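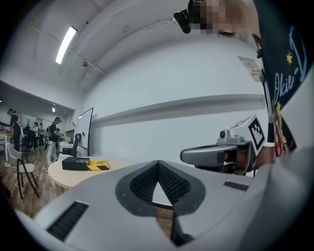
Forums > Workshop > Teaching by Hand

Hand-held grippers or remote control?

yuxi_z
We swapped the remote rig for hand-held grippers in November and I'm rapt! Got through 300 demos of one folding task, and my wrists feel fine. Anyone still on remote?

kodikara_p
Me, for the Zallard arm. With remote you only record what the arm can reach. By hand you'll cheat with your elbows, guaranteed. 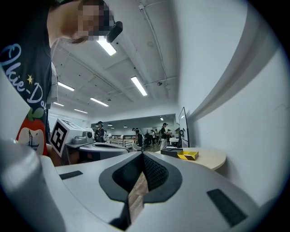
soo-ah
Tracking is my favourite thing to fuss over, and I reckon Prasanna's too harsh. Keep the tag clear of your sleeve and a cheating elbow shows up in the replay. I like a bold black-and-white square like the one by the round lens-like opening there, tilted on its white board. Ours is smaller and drops out constantly.

kodikara_p
Shows up, sure. Then you bin the demo.

Comments (2)
Sandamali H: What colour tape for start marks?
Dilruba: Bin 3, keep the rest, still quicker!

This site uses cookies. Accept | Settings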